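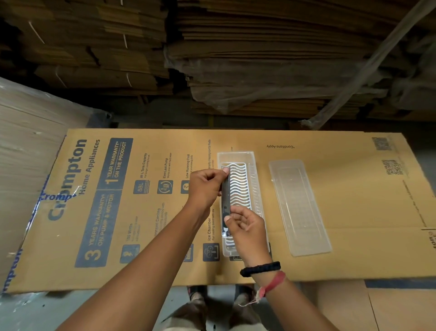 Storkham Housing Cooperative | Office of Resident Services

Warranty papers, cartons and the fall paperwork day

Sunday, September 21, 2025

The office is holding a paperwork day again this fall, and we have been asked to explain what it is for, as there are a good many new households since the last one in May. Bring whatever you have on the appliances in your unit. We will scan it, put a copy in your unit file, and hand the originals back to you the same afternoon.

The cooperative owns the ranges, the water heaters and the bathroom fans. Everything else with a plug belongs to the household that bought it, and the office has no record of those items unless you give us one. Storkham has 310 units. When the office went through the files over the summer, most of them held a lease, a move-in checklist and nothing more.

Last year the maintenance line took 482 calls about appliances. Many of those came from people who had already paid for a repair, or had bought a new unit, and then found out the old one was still covered. One household in the Mirkberg building spent money on a replacement washer motor in the fourth month of a one-year warranty. The receipt was in a kitchen drawer the whole time. The maker would not pay back a repair done by an outside shop, and the office could not help with that after the fact.

So before you call anyone, read the warranty. Read all of it, including the small print on the back. A few things people tend to miss:

Coverage often comes in parts. The product as a whole may be covered for one year and the motor, pump or compressor for longer. A machine that is past its first year may still have a part that the maker will replace for free, though you may have to pay for the labor or the visit.

The start date is usually the date of purchase. It is not the date you opened the carton. If you bought something on sale in winter and left it in the closet until summer, you have used up half a year.

Some makers want the product registered within a set number of days. Others accept a dated receipt and nothing else. The leaflet will tell you which.

Store plans are separate from the maker's warranty. If you paid extra at the register, you have a contract with the store or with a third company, and you need to call that company. Look for the phone number on the plan itself.

About receipts: the kind printed on heat paper fades. Leave one on a sunny windowsill and it can be blank by the next summer. Take a picture of it with your phone the day you buy, or bring it down to us. E-mail receipts are fine too. Forward them to the office with your unit number in the subject line.

Cartons are the other thing we get asked about. You do not have to keep them, and the fire rules do not let you keep them in the hallway or under the stairs. But the model number, the serial number and the warranty terms are sometimes printed on the side, and a few makers ask for the label with a claim. Cut out the panel you need or photograph it. Then flatten the rest. 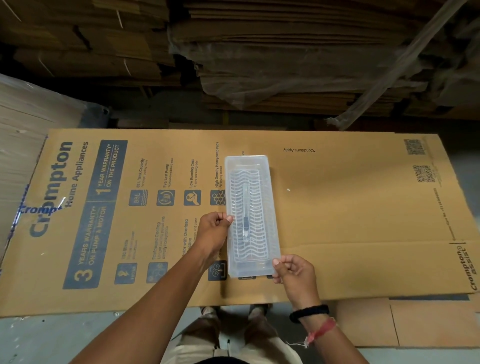
Flattened cardboard goes in the blue bins behind the Desjardins building. Please do not leave it beside the bins. The hauler does not pick up anything on the ground, and the rain gets to it, and then it costs us extra to have it taken as trash. Foam goes in regular trash. Clear plastic trays and wrap are also regular trash for now. The hauler has said this may change next year and we will print a notice if it does.

Large appliances that have stopped working are a different matter. Call the office for a pickup slot. There is no charge for the first item each year. Refrigerators and window air conditioners have to be tagged before they leave the unit, so do not wheel them down on your own.

The board has set aside $2,000 this year for a small repair fund. It is meant for households that have a broken range hood, freezer or washer of their own, outside of warranty, and cannot cover the repair right away. Payments are made to the repair shop, and you pay the fund back monthly with no interest. Jadeck Appliance Service has agreed to take these jobs at its regular rate and to give a written estimate first. You may use another shop if you prefer, but we need an estimate on paper from them as well. Forms are at the front desk.

Wumpini Kpodo will run the paperwork day in the community room and can answer questions about the fund. If you cannot come down, leave your papers at the desk in an envelope marked with your unit number. Staples are fine. Please take out anything with a bank account number on it before you hand it over -- we do not want to store those.

Each household may bring up to five items. If you have more than that, bring the newest ones first and come back for the rest during regular desk hours. You do not need an appointment for either.

A notice with the day and the hours will go up in all of the lobbies. The Mirkberg elevator inspection is on a separate notice, next to the mailboxes.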